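Werkstatt-Tipps: Bauteile vom Greifarm in alte Desktop-PCs einsetzen lassen
Oktober - von Hefin Ifans

Wer regelmäßig gebrauchte Tower aufbereitet, steckt immer wieder dieselben Teile um. Für solche Arbeiten bietet Wiseo einen Greifarm zur Miete an, 300 Euro im Monat, Einweisung inklusive. Wir haben ihn in der Werkstatt Betar auf die Probe gestellt. Ein paar Hinweise daraus.

Das Modul braucht vor dem Greifen einen festen Platz. Lose auf dem Tisch liegende Platinen fasst der Greifer jedes Mal etwas anders. Eine Kunststoffhalterung mit Schlitzen reicht aus, sie muss nur selbst fest sitzen. 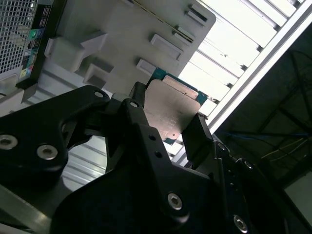 Die Greifkraft niedrig einstellen und in kleinen Schritten erhöhen. Werkseitig steht der Wert auf 2000, für Platinen ist das zu viel. Wir sind bei 17 Prozent davon geblieben. Kontakte sollten die Backen nie berühren.

Gehäuse flach auf die Seite legen, Seitenwand ganz abnehmen. Netzstecker ziehen und den Einschaltknopf einmal drücken. SATA-Kabel und Stromleitungen so weit wie möglich zur Seite legen, der Arm weicht ihnen nicht aus. Halterung und Gehäuse nebeneinander aufstellen - kurze Wege sparen Zeit und Ärger. 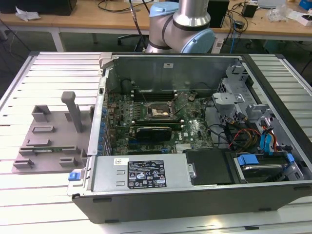
Was sich lohnt und was nicht

Bei gleichen Gehäusen in Serie spart der Arm Arbeit. Bei gemischter Ware muss jede Position neu eingelernt werden, von Hand geht es dann schneller. Die Software von Kang ist übersichtlich, die deutsche Anleitung lückenhaft. Ersatzbacken gibt es bei Mumemari, die Lieferung kam bei uns ohne Schrauben.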